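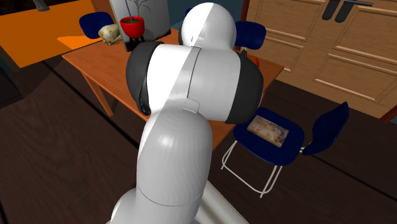 **TRADE INTERVIEWS / TIMBER AND FINISHES**

The finishing workshop at Stelbridge takes in tables and very little else. Its owner, who trained as a French polisher and moved to oils and waxes later, asked to be identified only by trade. We spoke on Saturday, April 12, 2025, with the extraction fan running for most of the conversation.

The first subject was colour. Customers regularly bring in an orange table and ask for a brown one. "The orange is usually in the finish," the finisher said. "Old varnish ambers as it ages. People blame the timber, and then they sand it back and find the timber is fairly pale." Pine is an exception, as it darkens on its own under light. The workshop tests by scraping a patch the size of a stamp on the underside, wiping it with spirits and comparing the wet colour with the top.

Stripping is done by scraper where the surface is flat enough. Chemical stripper is kept for turned legs and mouldings. "I'd use a card scraper on any top that will let me. It leaves a clean surface and I can see where I'm up to. With stripper you're working through grey sludge until the end."

Sanding starts at 100 grit. The finisher does not skip grades and does not go past 240 on a table that will be oiled. Finer paper closes the grain, and the first coat then sits unevenly. The workshop does own a box of 2000 grit sheets, which are used wet for levelling the last coat on lacquered work. "It's a good paper for that job. On bare wood it's a waste of an afternoon."

The house finish is an oil sold by Kastum, put on in four coats with a day between each. The workshop previously used Pace, a faster product, and still has half a tin for repairs to earlier jobs. Asked about the difference, the finisher was brief. "Pace dries quicker and rings quicker. If you put a hot cup on it in the first month you'll be back here."

Rags are laid flat on the concrete outside until they have cured. The rule is written on the door and applies to visitors.

We asked about records. Each table gets a card with a job number, a species if it is known, the moisture reading on arrival and the coats applied. The card on the bench during our visit was 1353, for a dining table from the Dineo guesthouse. It had come in with a split at one end, caused by screws that held the top rigid across its width. "Whoever fixed it didn't leave room for movement. A top that wide will shift a few millimetres between seasons." The repair was glued and clamped, and the screws are to be replaced with slotted metal brackets.

The waiting list runs to September. Outdoor furniture is not accepted, and neither is veneer that has begun to lift - the finisher sends those jobs to a restorer. Quotes are given in person, with the table present and the underside accessible. "Photos tell me the shape. I need to put a fingernail into the finish before I can give a price."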